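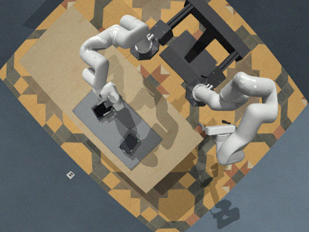
Orngate Oil Finish, the 3 month review

I bought the Orngate finish in March after the second ring appeared on our dining table. The old varnish had been on there since before we owned it and had gone sticky at the end nearest the kitchen, so it was coming off one way or another. The choice was between another varnish, which I know how to do and dislike doing, and one of the wipe-on oils that everyone at the lumber yard seems to use now.

Orngate sells it in two sizes. I got the small can. The label says one small can does a table for six with two coats, and mine did two coats with enough left for repairs. The can has a screw cap with a child lock that gums up after the first use. Wipe the threads before you close it or you will be opening it with pliers, as I did the second time.

Preparation

All the work is here. The finish will not go over varnish, so everything has to be stripped to bare wood first. I used a card scraper for most of it and a random orbit sander for the rest, going from 80 grit up to 150. The instructions tell you to stop at 150 and I would listen to them. I went to 220 on the underside of one leaf to see what would happen and the oil barely colored it at all.

Vacuum the dust, then wipe with a damp cloth and let it dry overnight. I skipped the damp cloth on the legs and they came out rougher than the top.

Applying it

Stir it for longer than you think you need to. The solids sit at the bottom in a thick layer and the first few minutes of stirring only move the thin stuff around. Pour a little onto the wood, spread it with a white pad, leave it a few minutes, then buff off everything that will come off. If the surface still feels greasy, keep buffing. I went through most of an old bed sheet.

The smell is mild, something like walnut oil. I had the windows open and slept in the next room without any trouble. Spread the used rags out flat outdoors to dry before throwing them away. Oily rags in a pile can catch fire, and the warning on the can is in very small print.

Second coat went on the next day. It used much less than the first.

How it has held up

Water beads for a while and then starts to soak in. A glass left overnight gave me a faint ring, which came out with a gray pad and a few drops of oil. Red wine wiped up right away left nothing. Red wine found the next morning left a mark I can still see from one side. Hot plates go on a trivet in our house so I can't report on those.

Scratches are easier to live with than they were on varnish. They don't show white. My brother-in-law dragged a cast iron pan across one corner and I sanded the spot by hand, put on a dab of oil, and could not find it again the week after.

The sheen is flat. If you want any shine at all, buy something else. There is supposed to be a satin version coming but the store had no date for it.

Compared with the others

I have used Skarum hard wax on a desk. It resists water better than the Orngate and it costs more, and spot repairs on it always left me with a shiny patch. Rurkton wipe-on is cheaper and takes 3 coats to get where Orngate gets in two. It also yellowed a maple shelf within a year. I would still use it on shop furniture.

Azlan Tuhumury, who refinished the counters at the Sumampouw bakery, told me he puts a third coat of Orngate on anything that gets wiped down daily. I haven't tried this but I will on the bench in the hall.

Price and verdict

I paid 30 dollars for the can, plus another few for pads. Good color, easy repairs, poor resistance to anything left standing on it - buy it for a table where people clean up after themselves. Four stars out of five. I took one off for the cap.

Update, 6th October: the leftover oil has grown a skin in the can. Under the skin it is still liquid and I used it on a cutting board handle with no problems. Next time I will decant it into a smaller jar.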